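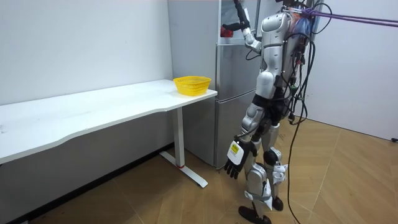
My name is Emese Fodor, and on 16th September I asked the Dinsa County Circuit Court to open the juror questionnaires in the Pimgate trial. I run Ukinora, a small news site that covers courts and not much else, and I've been in that courtroom nearly every day since jury selection began in May. We have a running joke at Ukinora that a good court records request should be short enough to stick on the refrigerator, a plain gray one like that would do nicely, and this one very nearly is. It's two pages long, and I wrote most of it myself (our lawyer fixed the commas and took out a sentence she called "spirited").

What are we asking for? The blank questionnaire, first of all, which I still can't believe is under seal. Then the filled-in answers of the 19 people who were questioned in open court, with home addresses, phone numbers, employers and anything medical blacked out. We're not asking for the names of the jurors who are sitting now. I want to be really clear about that, as I've already had a couple of worried phone calls! Those names can stay private until there's a verdict, and for a decent stretch after it if the judge thinks that's wise.

If you haven't been following along, Pimgate is what everyone around here calls the case against two former county purchasing officers accused of steering road repair contracts to a friend's company. Both have pleaded not guilty. It's been on the local news so much that more than 400 people were called in for jury duty, and they all filled out a long form about what they'd read, who they knew and whether they'd already made up their minds. The judge sealed the whole stack that same afternoon. There was no hearing and no written order that I could find, and believe me, I looked - the clerk's office knows my face pretty well by now.

I understand why a judge would be careful. Jurors didn't volunteer for any of this, and some of them got ugly messages after a story about the case went around over the summer. But the defense has now said, out loud and on the record, that it may ask for a mistrial over what jurors saw in the news before they were picked. The prosecutors say the forms prove the opposite. So both sides are arguing over papers the rest of us aren't allowed to read, and if this verdict ends up on appeal those same papers will be right in the middle of it.

Zukeo, the open records group, is joining our request and has filed its own letter of support. I'm very grateful to them (and to the person in their office who answered my email at one in the morning). Their letter goes into the case law much more than ours does, so please ask them if that's what you need for your story.

The court hasn't set a hearing date. The judge can rule on the papers alone or call us all in to talk, and I'd be happy with either one. We've asked for a written decision before closing arguments, and if the answer is no, we'd like the reasons written down so we can take them to the court of appeals.

Reporters, editors and curious neighbors are welcome to a copy of the filing. Write to the Ukinora newsroom with "questionnaires" in the subject line and I'll send it over myself, usually the same day. I can do interviews before court starts in the morning or during the lunch break - once the afternoon session begins my phone is off and in my bag.

Media contact: Emese Fodor, editor, Ukinora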